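How to Sew a Pocket Notebook with a Pamphlet Stitch

Posted 9/6/26 in Paper and Thread

I have made more of these little notebooks than I can keep on one shelf, and I still get a kick out of pulling that last knot tight. If you have never bound a book before, start with this one! It uses one needle, one piece of thread and three or five holes, and you can finish it in the time it takes a pot of soup to simmer.

I learned the stitch from Hélène Robichaud at her Manalo workshop one rainy January, and the method below is mostly hers, with a few of my own bad habits mixed in.

What you need

10 sheets of letter-size paper, any text weight you like writing on
1 sheet of heavier paper or thin card for the cover
Waxed linen thread (I use Stistach in the dark green, but any waxed linen will do)
A blunt needle with an eye big enough for the thread
An awl, or a pushpin if that's what you've got
A bone folder, or the back of a spoon
A metal ruler and a sharp craft knife
Two small binder clips
A cutting mat, plus an old phone book or a folded towel to punch into

Ten sheets cut in half will give you 20 half sheets, and we'll use 10 of them for this notebook. Folded, that makes 40 pages counting both sides, a lovely size for a coat pocket. Keep the other 10 half sheets for your second notebook, because you are going to want a second notebook.

Finding the grain

Please don't skip this part. Paper has a grain, a direction the fibers mostly run in, and it folds beautifully along the grain and grumpily across it. Bend a sheet over gently without creasing it, first one way and then the other. One direction will feel springier. The softer bend is the one that follows the grain, and you want that to run the same way as your spine.

Most letter paper is grain long. That means when you cut it in half across the middle and fold the halves, the fold ends up going against the grain. It still works! The book will just spring open a bit more. If that bothers you, look for grain short paper, sometimes sold as "short grain", or buy bigger sheets and cut them down yourself. I kept one whole stack of grain long notebooks for years and loved every one of them.

Cutting and folding

Cut the sheets in half so each piece is 5 1/2 by 8 1/2 inches. Take light passes with the knife and let the blade do the work. Two or three sheets at a time is plenty.

Fold each piece in half to 4 1/4 by 5 1/2. Line up the corners, hold them down with one hand, and run the bone folder from the middle of the fold out to each end. Do them one by one, then nest them inside each other and tap the spine and the top edge on the table until everything sits flush. This stack of nested folds is called a signature.

Cut the cover to 5 3/4 by 8 3/4 inches and fold it the same way, going over the fold several times. Slip the signature inside and clip the whole thing, with a scrap of paper under each clip so the metal doesn't leave a dent.

Punching the holes

Make yourself a template first. Cut a strip of scrap paper the height of your pages, fold it lengthwise, and mark the center of the fold. Then mark a point 3/4 inch in from each end. Those are your three holes. For a taller book, add two more, each halfway between the center and an end.

Lay the strip in the middle of the open signature and hold the book half open over the towel. Push the awl straight down through every mark and out through the fold of the cover. Go slowly and peek at the outside after the first one – if it came out beside the fold, tilt the awl a little and correct the next.
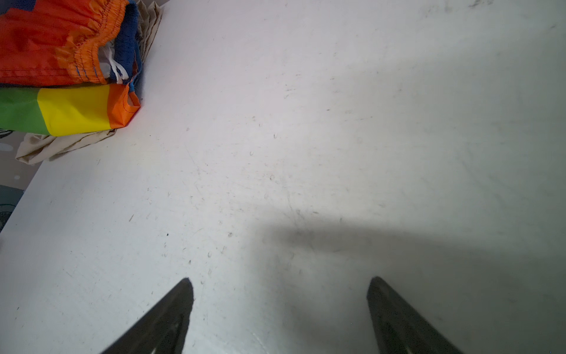 Now the sewing, the best bit! Cut a piece of thread three times the height of the book. Thread the needle and don't knot the end.

1. Start inside the book at the center hole. Push the needle through to the outside and leave a 3-inch tail inside.
2. On the outside, go up to the top hole and back in.
3. Inside again, skip past the center and go all the way down to the bottom hole. Take the needle out.
4. On the outside, come back up to the center hole and go in, being careful not to pierce the thread that's already there.
5. Check that your two ends are on opposite sides of the long stitch inside. If they aren't, slip the needle under the long stitch and bring that end across.
6. Pull both ends snug, always along the spine and never straight up toward you. Pulling up tears the paper.
7. Tie a square knot over the long stitch and trim the ends to 1/2 inch.

If you'd like the knot to show, start on the outside instead and follow the same route. I sometimes leave the ends long and thread a bead on each.

Trimming

The inner pages will poke out a little past the outer ones. Bookbinders call this creep. You can leave it, and plenty of people do, or set your ruler just inside the edge and trim the front with many light strokes and a fresh blade. Then put the book under something heavy overnight. My weight of choice is a big Riltov atlas with a brick on top.

Next month: the same notebook with a pocket inside the back cover, for stamps and ticket stubs.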